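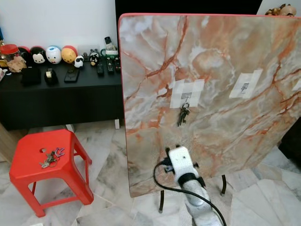 Figure 3. The arm at the upright board, with keys on the left hook.

4.2 Key handling at home

Gramard was built and tested in a living room. The second key set was placed on a red stool beside the board. Its height was left unchanged for all 13 trials. 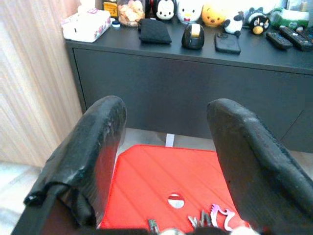

Grasps were planned from the wrist view alone. The fingers start fully open and close at a fixed speed. Wrist views were logged for each trial.

(b)
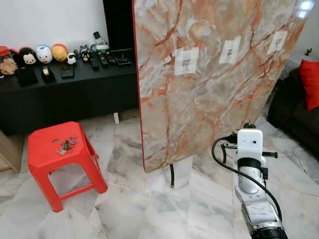
Figure 4. Printed markers taped to the board; keys on the stool.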